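Kinnear Study Corners: Progress Report to Gridard, October
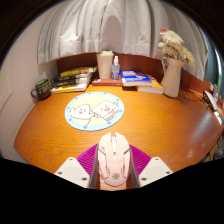

Annag Morrison
Project Lead, Kinnear Study Corners

We have now fitted out six of the shared desks covered by the grant. Each gets a computer mouse, a mouse pad and a short stack of books, and the residents on that floor add whatever else they want to keep there.

The first desk to be finished has a curved top in glossy orange-brown wood, with the books kept at the back by the wall. Its pale pink mouse and the round pad with the cartoon characters were picked by the residents. We had planned to buy one plain model for every desk. After the first two floors asked to choose their own, we set a limit per desk and let them. It took longer to order but we stayed inside the budget line.

Spending to date is $368 of the $400 set aside for small equipment. The remaining $32 will go to spare pads. Nothing has been drawn yet from the $1000 for lamps and chairs. Nerkero quoted for the chairs last week and we are waiting on a second price from Nitus.

Two problems to report. The glossy desktops catch a lot of light in the afternoon, and people on the west side have asked for blinds. Blinds are not in the grant and I would like to discuss moving part of the lamp money. Books are also going missing from the third floor, so we will start labeling them.

Next month we will order the chairs and collect the first comment sheets. I am in the office on Thursday if you would like to visit.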